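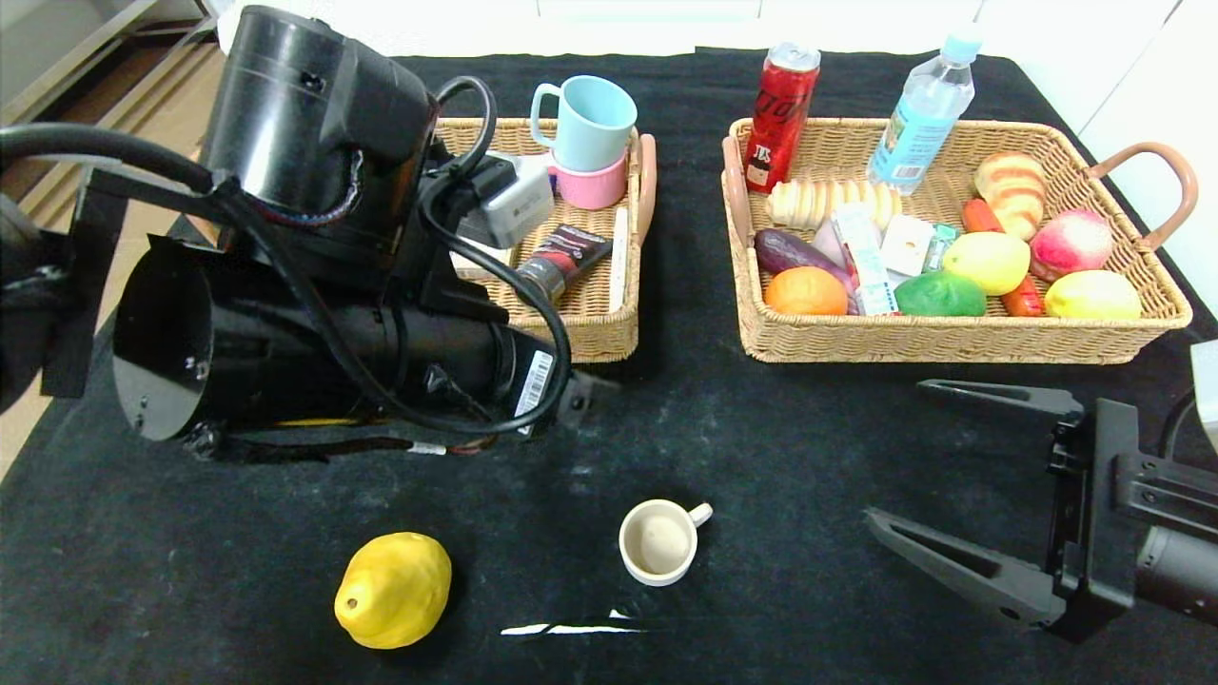 Two woven baskets and a little cream-white cup.

So I finally made it to the open day at the Letham basket works, after three years of saying I would and then finding something else to do with my December. It's a 28 mile drive from my place and the last stretch is all gravel, so leave yourself extra time (I did not, and missed the first tour completely).

The second tour was led by Sarla Grewal, who has run the weaving floor long enough to have opinions on every willow variety going. She started us off in the soaking shed, and wow, the smell! Sort of like wet hay and black tea. The long tanks hold bundles sorted by length, and each bundle gets a tag with the day it went in. Brown willow with the bark still on needs days and days in there. I asked if you could rush it with hot water and got a very patient no.

Then upstairs to the weavers, which was my favorite part by miles. They sit on low benches with a sloping board across their knees, and the speed is unreal. One man was finishing the border on a log basket while telling us about his daughter's wedding and never looked down once. The order board on the wall had 194 bread baskets on it for a bakery chain called Ganside, all due before the holidays, so I felt a bit guilty standing around in everyone's way.

You can try it yourself for an extra fee. I made a base. It was supposed to be round! My neighbor on the bench made a whole berry basket in the same hour and I'm still a little sore about it.

Lunch was soup and rolls in the old boiler room, where they've kept the big Strebel boiler as a kind of centerpiece with coats hung all over it. Good soup, not enough chairs.

The shop is small and gets packed, so go early. Seconds are on the back shelf, and most of them have flaws I couldn't find even with Sarla pointing. I came home with an oval one for the mail and a tall one that I have no plan for whatsoever.

Parking is in the field behind the church, and the gate closes at 4:30. Wear boots.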